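Paid study, student athletes wanted (Dunleavy campus)

2 min read

Hellberg Wellbeing Lab is looking for 200 first-year college athletes. Any sport, any level. We want to know how the move from high school teams to college ones affects mood and sleep. 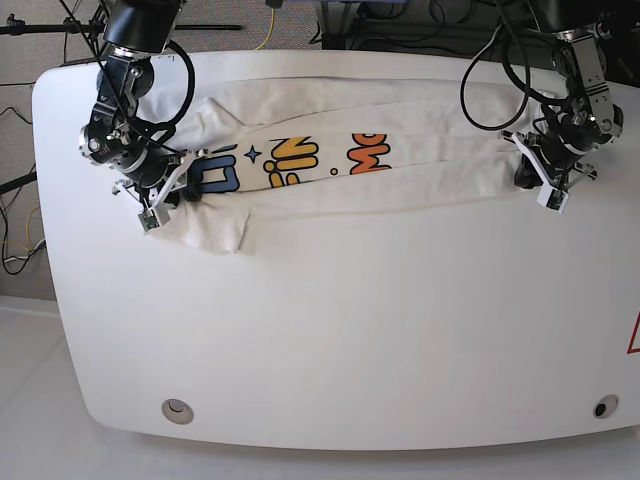 One short survey a week, starting in September. Plus 2 phone interviews, 30 minutes each. Your coach wont see your answers.

Pay is $295, sent when you finish. Recruited or walk-on, both fine. Injured also ok.

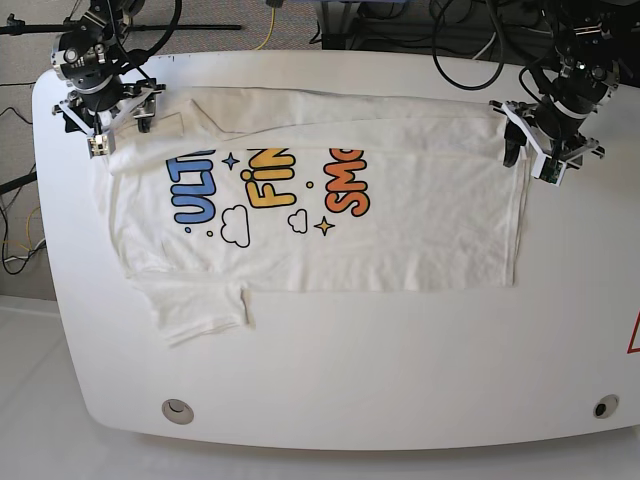 White T-shirt, partway folded.

To sign up, stop by the Kotwood building front desk, or ask there for the Wandura sign-up form. Spots going fast so dont wait.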